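Weidong Kong had the kettle on before I got my shoes off, and he was talking about his washing machine before the kettle boiled. I had come to ask how he keeps a small apartment in order with 5 people living in it (he wrote a funny little piece on that in the Lirnach neighborhood newsletter, and I had been meaning to call him ever since). We sat down in the kitchen and never really left it.

"People scrub the sink every day and forget the machine," he told me. "Then they wonder why the towels smell!" He used to be one of those people himself. His old Nultier washer got so musty that his daughter started taking her gym clothes to a friend's place — he still looks a bit hurt when he tells that story.

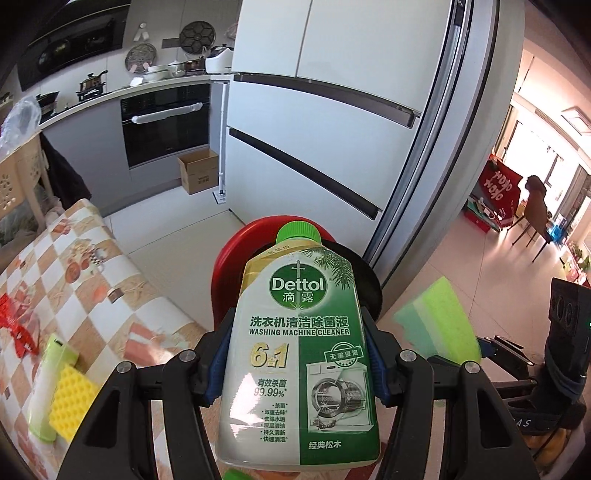
These days he buys Dettol washing machine cleaner, the pine one, and runs it through on the first morning of the month. "I put it out on the kitchen side the night before. If it's in the cupboard, I forget. If I see it when I make my tea, I do it." While the machine is going he does the small stuff, wiping the table and the chairs and throwing out any sponge he doesn't like the look of. He is very strict about sponges. A yellow one is for dishes and a green one is for everything else, and heaven help the guest who mixes them up.

I asked if his family goes along with all this. He laughed for a good while. "My wife says I talk about laundry like other men talk about soccer." Then he got up to show me how he folds a fitted sheet, and I'm sorry to say I still can't do it.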